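Surnesska Parish Records Indexing Project
Progress report to the Baudry Fund, 10 February 2025
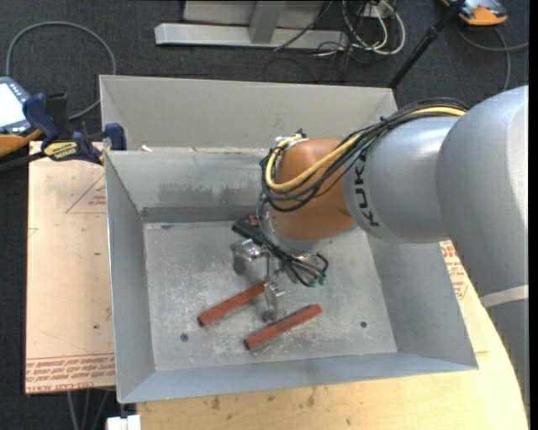 The period covered by this report begins in July, when the second part of the grant was received. The work has gone forward in all three registers that we named in our application, but not with equal speed. The baptism register is now complete. The marriage register is complete except for one volume. The burial register is behind the plan, and I explain the situation further down.

Baptisms

All entries up to the end of the last volume have been read, typed and checked a second time by a different reader. We have 3,000 entries in the index. For each one we give the name of the child, the names of the parents, the village, the date and the page of the original book. Godparents were not in our first plan. We decided to include them after the first volume, and we went back and added them for that volume also. This took more time than expected, but family researchers had asked for it many times, and in this region the godparents are often aunts and uncles who appear nowhere else.

Marriages

The index has 2,000 marriage entries. The missing volume is at the binder in Orkach, where the spine is being repaired. We hope to receive it back before the summer. The pages were not scanned before it left, and this was my mistake. In the new schedule every book is scanned before any repair.

Burials

The first priest who kept this register wrote in a small hand and used many short forms of his own. Our readers could not agree on the meaning of several of them. We stopped the typing for some weeks and made a list of 31 short forms, with the full word and one sample from the page for each. After this the reading went better. We have finished 185 pages. Where a word is still not certain, we put a question mark in the index and do not guess. I prefer that a researcher sees the doubt and looks at the scan.

Surnames

The same family can be written in four or five ways, depending on the priest and the language of the time. We keep the spelling of the original in one column and a standard spelling in a second column. The search page looks in both. Some descendants have written to us that the standard form is not the one they use today. We add their form to the list of variants when they send us a document that shows it.

Search page

The page was built by Skorex and opened to the public in the autumn. It is free and does not require an account. Two problems were reported. Names with accents were not found when typed without accents, and this is now corrected. The printing of long result lists still cuts off the last column, and Skorex has promised a correction with the next update.

Budget

Spending on scanning was lower than planned and spending on reading was higher. The total remains inside the grant. We ask for your permission to move the amount left under scanning to the reading of the burial register. The table with all costs is attached separately.

Next steps

Until the end of the grant we will finish the burials, scan and index the last marriage volume when it returns, and write a short guide to the short forms, which will be placed on the search page. If the permission for the budget change comes before the end of the month, the readers can continue without a break.

Respectfully submitted,
The project coordinator, Surnesska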